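Why Is a Box So Good at Being a Box?

Have you ever gotten a present and liked the box almost as much as what was inside? You're in good company! Boxes are some of the cleverest things in your home, and most of them started out completely flat.

Let's start with the sides. A sheet of paper is floppy. Hold it by one edge and it droops. But fold it down the middle, open it a little, and suddenly it can stand up on your desk all by itself. That fold is doing a big job! When two flat pieces meet at a corner, each one stops the other from bending. A box has corners all the way around, so every side is helping its neighbors.

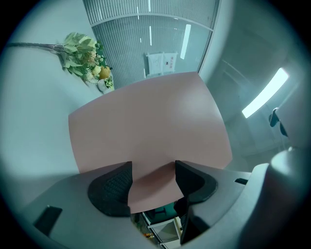 A big, smooth pink panel, seen up close.

Try this at home. Find an empty cardboard box with a lid and press gently on the middle of one side. Feel it push in a little? Now press right on a corner. It's much harder to squash! That's why you can stack boxes in a closet (heavy ones at the bottom, please).

Now for lids. Some lids are separate pieces that slide down over the top, like a hat. Others are joined along one side and swing open. The thin line where the lid meets the rest of the box is called a seam. Run your finger along one and see if you can feel the tiny step.

Boxes also love to sit next to each other. Put two round cookie tins together and there's always wasted space around the curves. Put two rectangular boxes together and their long sides line up – no gaps, unless you want one.

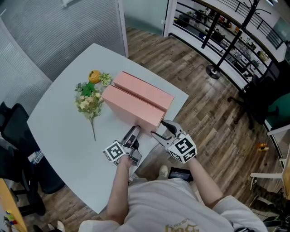
Flowers are a different story. A bouquet has petals, leaves and stems sticking out in all directions, so it won't line up with anything. If you want to pack artificial flowers, pick a box longer than the stems and lay the bouquet on its side. Crumpled tissue paper keeps it from sliding around.

Want to be a box builder? Cut a square of paper 15 centimeters on each side. Draw a line 3 centimeters in from every edge, then cut out the little square at each corner. Fold up the four sides and tape them together. Ta-da – a tray! For a lid, make another one from a square just a tiny bit bigger, and slide it over the top. If it's too tight, try again with a slightly larger square. Then decorate it any way you like!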